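I first used the Dalsgaard app by accident. My bus was late, I wanted a sandwich, and the sign on the door said to scan in with my phone. So when Anum Khattak, who runs the app side of the store chain, agreed to a chat, I had plenty of questions!

"The first one everybody asks is about returns," she told me over coffee. "You tap the item on your receipt, tell us it's wrong, and the money goes back. We don't make you stand at a counter."

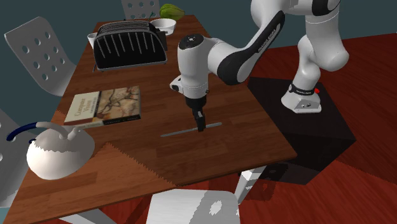
I asked how long the receipt takes to show up - mine took ages. She laughed. "It should be about 8 minutes. If you've waited 24 hours, write to us, please."

What about families? My sister shops with two kids who grab everything (everything!). Khattak said one phone can bring in a whole group, but whatever they pick up lands on your bill. "Hand a friend a soda and you bought it," she said. 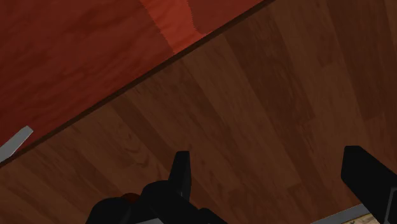
Gift cards are coming in September, and she wants older phones to work by then too. "My dad's still can't open it," she said. "I hear about it at every dinner."

Last updated 7/10/23

Comments

marlo_k: Got charged for a yogurt I put back. Refund was quick though.

Tess: Do they take cash at all??

JB in the suburbs: Same question as Tess.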